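4.2 Le kit Reren à l'essai

La société Wivavex présente le kit Reren comme une solution « prête à collecter » : deux pinces tenues à la main, des marqueurs visuels, un logiciel d'export. Nous l'avons utilisé pendant 36 séances, et la promesse nous paraît exagérée.

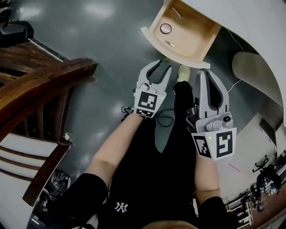

La calibration, annoncée comme automatique, a dû être reprise à la main à chaque changement d'opérateur. La notice n'en dit rien. Gilmartin relève le même défaut sur le kit Costello, vendu pourtant moins cher. Quant à la précision affichée, le fabricant ne précise ni la distance ni l'éclairage retenus pour la mesure.
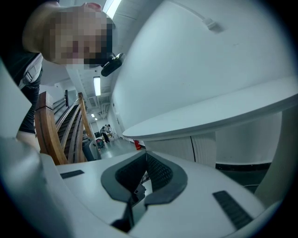
Figure 3. Opérateur et pince à main, côté couloir.

Reste le service Justamdale, facturé par abonnement, qui doit trier les démonstrations inexploitables. Sur un lot de 30 enregistrements, il en a écarté 2, alors que notre relecture en rejetait bien davantage. Nous ne recommandons pas de s'y fier seul.
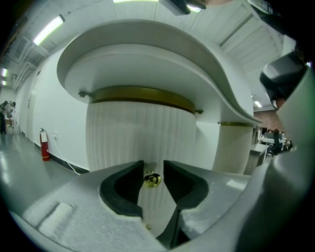
Le kit dispense-t-il d'une relecture humaine ?
Dans son état actuel, il la rend indispensable, et ce temps de travail ne figure pas dans le devis.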